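Hekura vermietet Greifarm-Arbeitsplatz jetzt auch monatsweise

Paket aus Arm, Greifer und Software richtet sich an Werkstätten und Schulen

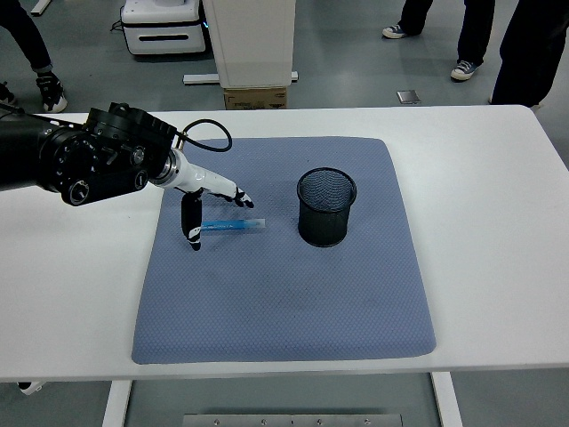
Greifer über einem blauen Kunststoffstift, daneben ein Stiftehalter aus schwarzem Drahtgeflecht.

3. Juni 2025 – Der Automatisierungsanbieter Hekura bringt seinen Tischarbeitsplatz Apaza in ein Mietmodell. Bisher war das System nur als Kauf zu haben, ab sofort kann es auch für einzelne Monate gebucht werden. Das teilte das Unternehmen am Dienstag an seinem Sitz in Hundach mit.

Apaza ist für das Greifen und Ablegen kleiner, leichter Teile gedacht. Zum Paket gehören ein Roboterarm mit Zweifingergreifer, die Steuerung und eine Software, mit der sich Abläufe durch Vormachen anlegen lassen. Der Arm wird dabei von Hand oder über ein Bediengerät geführt, das System zeichnet die Bewegung auf und wiederholt sie anschließend. Programmierkenntnisse setzt Hekura nicht voraus, eine halbtägige Einweisung ist im Preis enthalten.

Zu den mitgelieferten Übungsaufgaben gehört das Einräumen eines Stiftehalters. Der Greifer muss einen liegenden Stift aufnehmen, aufrichten und von oben in die Öffnung setzen. Nach Angaben des Herstellers eignet sich die Aufgabe zum Einstieg, weil sie ohne Spezialteile auskommt und Fehler beim Ausrichten sofort auffallen. Weitere Übungen behandeln das Sortieren von Schrauben, das Stapeln von Dosen und das Umlegen von Textilien. Eigene Aufgaben können Kunden ergänzen und zwischen mehreren Arbeitsplätzen austauschen.

Die Monatsmiete beträgt 3000 Euro zuzüglich Mehrwertsteuer. Die Mindestlaufzeit liegt bei zwei Monaten, danach kann mit einer Frist von 14 Tagen gekündigt werden. Lieferung und Aufbau übernimmt Hekura im Umkreis von 112 Kilometern um Hundach ohne Aufpreis. Wer weiter entfernt sitzt, zahlt die Anfahrt nach Aufwand. Ein Arbeitstisch kann dazugemietet werden, vorhandene Tische sind zulässig, wenn sie ausreichend tragfähig und standfest sind.

Die Wartung während der Mietzeit ist abgedeckt, Verschleißteile am Greifer ebenfalls – ausgenommen sind Schäden durch Überlast. Für solche Fälle bietet das Unternehmen eine Zusatzversicherung an, deren Preis sich nach dem Einsatzort richtet. Schulen und Ausbildungsbetriebe erhalten einen Nachlass auf die Miete, die Höhe wird auf Anfrage mitgeteilt.

Den Vertrieb an Bildungseinrichtungen übernimmt der Fachhändler Zorwood. Er stellt auch Begleitmaterial für den Unterricht bereit, zunächst auf Deutsch und Englisch. Enthalten sind Arbeitsblätter zu Greifpunkten, Bahnplanung und Arbeitssicherheit sowie ein Heft für Lehrkräfte. Das Material kann auch ohne Mietvertrag bestellt werden.

Mit der Umstellung erscheint eine neue Version der Software. Aufgezeichnete Abläufe lassen sich darin in Abschnitte teilen, sodass ein misslungener Griff einzeln neu eingelernt werden kann. Zuvor musste in einem solchen Fall der gesamte Ablauf wiederholt werden. Käufer eines älteren Systems bekommen das Update kostenlos, müssen es aber selbst einspielen. Eine Anleitung liegt im Kundenbereich.

Für den industriellen Dauerbetrieb ist der Arbeitsplatz weiterhin nicht vorgesehen. Hekura nennt als Einsatzfelder Ausbildung, Musterbau und Vorversuche. Betriebe, die nach der Mietzeit kaufen möchten, können sich bis zu zwei Monatsmieten auf den Kaufpreis anrechnen lassen.

Vorführtermine in Hundach gibt es im Juni nach Anmeldung. Interessenten dürfen eigene Teile mitbringen und am Gerät ausprobieren, sofern diese trocken, ungeladen und nicht scharfkantig sind. Die ersten Mietgeräte sollen noch im selben Monat ausgeliefert werden.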